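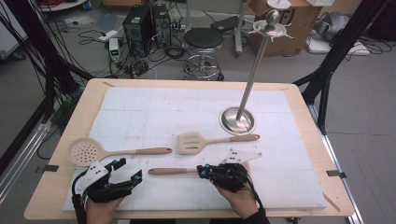 Utensil stand

A utensil stand, also called a utensil tree or utensil carousel, is a piece of kitchen equipment that stores long-handled cooking tools by hanging them from hooks at the top of an upright pole. It is normally kept on a countertop near the stove. The term covers both fixed models and models whose hook rack turns on the pole. Stands are sold empty or as part of a set with matching tools, most often a skimmer, a slotted spatula, a ladle and a solid spoon.

The utensil stand differs from the utensil crock, an open container in which tools are placed upright with the handles down, and from the wall rail, which is screwed to a wall or to the underside of a cabinet.

Construction

A typical stand has three main parts: the base, the pole and the rack.

The base is usually a flat or slightly domed disc. Its weight and diameter determine how stable the stand is when tools hang on one side only. Light bases of pressed sheet metal are often filled with a cast weight or fitted with a rubber ring. Square and three-legged bases exist but are less common.

The pole is a tube or solid rod, fixed to the base by a screw from below. In stands that are shipped flat, the pole may be divided into two sections with a threaded joint. A loose base screw lets the pole lean, and it is the most frequent fault in used stands. It can normally be corrected by turning the stand over and tightening the screw.

The rack carries the hooks. Hooks may be bent from a single length of wire, stamped from a plate, or welded one by one to a central collar. Most point outward and curve up at the tip. Many racks end in a ball, ring or disc, which covers the fastener and can serve as a grip for lifting.

Stainless steel and chrome-plated steel are the usual materials. Plated parts have a brighter finish but can rust where the plating is scratched, mainly at the hook tips and at the joint between pole and base.

Dimensions

There is no common standard. The clearance between the hooks and the base must exceed the length of the longest tool, measured from its hanging hole to the far end of the head. A tool with a hanging length of 270 mm will not hang free on a stand with a clearance of 200 mm; its head rests on the base and pushes the tool outward. The spacing of the hooks also matters, as wide heads such as those of skimmers and turners overlap when placed on neighboring hooks.

Suitable tools

A tool can be hung if its handle has a hole, loop or hook at the end. The following are commonly kept on a stand:

Skimmer. A shallow, perforated head on a long handle, used to lift food out of hot liquid or to remove foam from stock. Round heads with many small holes drain more slowly than wire heads but hold small items such as peas.

Slotted spatula. A flat head with parallel slots, used for turning and lifting. The slots let fat or water run off and make the head more flexible.

Ladle. A deep bowl set at an angle to the handle. Ladles take up more room than flat tools and are generally placed on the side away from the wall.

Whisk. Suitable if the handle ends in a ring. Large balloon whisks can catch on neighboring tools.

Wooden spoons often lack a hole and are kept elsewhere, or are drilled by the user.

Loading and use

Tools are hung one per hook. The handle is held near its end, the hole is brought over the tip of the hook, and the tool is lowered until it hangs freely. On fixed racks the rear hooks are harder to reach, so rarely used tools are placed there.

Weight should be spread around the pole. With 4 tools on a six-hook rack, two opposite pairs give the best balance. Heavy tools hung together on one side may tip a stand with a small base – a risk that increases when a tool is pulled sideways off its hook instead of being lifted.

Tools should be dry before hanging. Water that runs down from the handles collects on the base and leaves marks on polished surfaces. The stand should be kept away from open burners, as heads of nylon or silicone can be damaged by heat even when they are not in use.

Cleaning

The base and pole are wiped with a soft cloth and mild detergent, then dried. Abrasive pads scratch polished steel and should be avoided. Hooks collect grease from cooking vapor and need more frequent cleaning than the rest of the stand; soaking a removable rack in warm water for 10 minutes is usually enough. Before the stand is reloaded, the screw in the base should be checked.

See also

Utensil crock
Pot rack
Magnetic knife strip
Dish drainer

Last edited 14 October 2020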